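Home Automation Talk > General > Can a machine tidy the floor yet?

hashini_d
Oct 5, 2021
I am reading many articles which say household robots are coming soon. My mother has bad knees and cannot bend to the floor. I do not need a butler. I need something that picks up what is lying there and puts it in its place. Does this exist for a normal person, or must I wait?

paltham_pete
Wait. I paid 690 for a Tilline floor cleaner and it pushes a slipper from room to room like a dog. Picking up is another sport entirely.

yuzuki.t
I disagree a little with Pete. A vacuum has no hand, so it is not a fair comparison. An arm with two fingers can already pick up many things if the floor is hard and the light is good. The trouble is the price and the time you must sit beside it.

paltham_pete
"If the floor is hard and the light is good." So, not my house.

Catrin E
In our packing shop we tried a Flultik arm in May. Boxes, very good. Anything round, very bad. It touched the thing, the thing rolled, and a person had to go and fetch it. We sent it back.

daichi_ishida
Excuse my English, I try to write clearly. I work with small arms on pick-up tasks, so I have some opinion.

Catrin is right about round things. A bottle on its side is one of the hardest easy jobs. In our last test we made 107 attempts with bottles and 49 were good. I do not think this is a shame, but I would not sell it to somebody's mother. 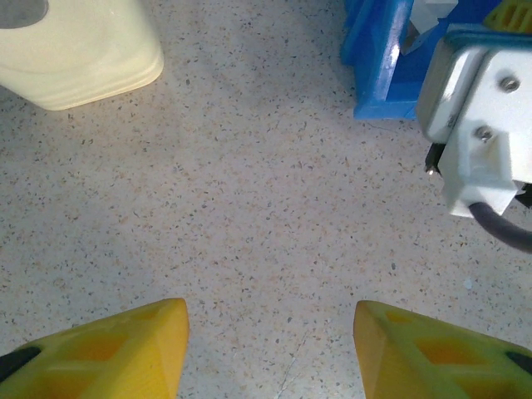

The floor matters also. On a stone floor with many small flecks, the camera has a lot to look at which is not important, and a person does not even notice the flecks. With a plain mat under the objects we had fewer problems. But who will put a mat in the whole kitchen?

Catrin E
Were the bottles full or empty?

daichi_ishida
Empty. Full ones I did not test, the motor is small.

yuzuki.t
49 from 107 is better than I expected. If it may try again three times, maybe it is enough for a patient person.

paltham_pete
A patient person with a spare weekend. Hashini, buy your mother a long-handled grabber.

hashini_d
Thank you all. She has a grabber, but her hand becomes tired after a few minutes. Daichi, if you test with full bottles, please write here. I will keep reading.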